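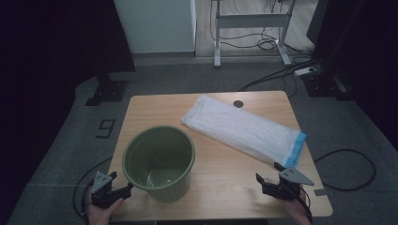 Clistell Handling Project
Progress report to the Skulemell Fund
Reporting period ending 11 January 2026
Submitted by the project office, Grolledau

1. Summary

The project remains within its approved budget. Demonstration recording for household tasks with thin plastic film has fallen behind schedule following a fault in the hand-held grippers, which led us to suspend recording for eight working days. No person was injured. One gripper was damaged and has been repaired. A portion of the recorded material has been withdrawn from the training set and will have to be recorded again.

The Fund was notified of the suspension when it took effect. The present report sets out the findings of our review, the corrective measures taken, and the consequences for the April milestone.

2. Work affected

The task concerned is the fitting of a garbage bag to a small wastebasket. An operator works at a table with a gripper in each hand, and the recorded movements are later used to train the two-armed system at our Berge site. The task was included in the approved plan as a test of handling soft, thin materials that change shape when they are touched. It is also the task on which the trained system has so far performed least well.

3. Description of the fault

During a recording session, the fingers of the right gripper failed to open fully after closing on a bag. The operator pulled the tool back, as the written procedure then allowed, and the bag came with it. The cable of the gripper was drawn tight against the table and the connector was partly pulled from its socket. Position readings continued to reach the recording computer for the rest of the session, but they were wrong by a varying amount, and the software raised no alarm.

The error came to light only when the trained system at Berge began closing its fingers short of the bag. Staff there stopped the arms by means of the emergency stop and reported the matter to this office. The arms were operating at reduced speed inside the guarded area, with all staff outside it. 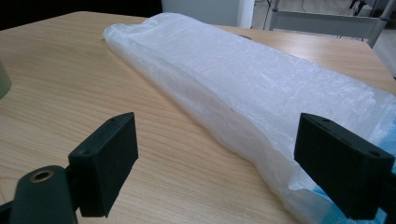 Film of this kind lies flat against the work surface, folds over itself and offers very little resistance to the fingers. Operators therefore tend to close the gripper harder and hold it closed for longer than they would with a rigid object. Our review found that this habit had worn the sliding part of the right gripper well before its planned replacement date. The maintenance interval had been set at 4,000 closings on the basis of earlier work with boxes and bottles, and it was not revised when the plastic film tasks were added. We accept that it should have been.

4. Corrective measures

The following measures are now in force:

The maintenance interval for both grippers has been cut by half for all tasks involving film or fabric.

Cable connectors have been replaced with a locking type, and a strain relief has been fitted at the tool end.

The recording software compares the position reading with a known reference at the start and end of each session. A session that fails either check is set aside automatically.

The written procedure no longer permits an operator to pull back a gripper that has failed to open. The operator must keep the tool still and call for the session to be stopped.

Floor cabling in the recording area is under separate review. It did not contribute to the fault, but the safety adviser noted that cables on the carpet could present a trip hazard to an operator whose attention is on the table. Proposals for rerouting them will be sent to the Fund with the next report.

5. Effect on schedule and budget

All recordings made with the right gripper after its last confirmed good reading have been withdrawn. Replacing them will take two weeks of operator time. Repair and parts have been charged to the maintenance line, which has sufficient funds – no transfer between budget lines is requested.

We ask the Fund to approve a delay of four weeks to the April milestone. The additional time covers the repeat recordings and a fresh round of training and testing at Berge. Other milestones are unchanged.

6. Outstanding matters

The left gripper has passed inspection but shows early wear of the same type, and a replacement part is on order. Berge has asked for a written statement of which earlier models were trained on the withdrawn recordings. The list is being prepared, and those models will not be run on the arms until it has been delivered and checked.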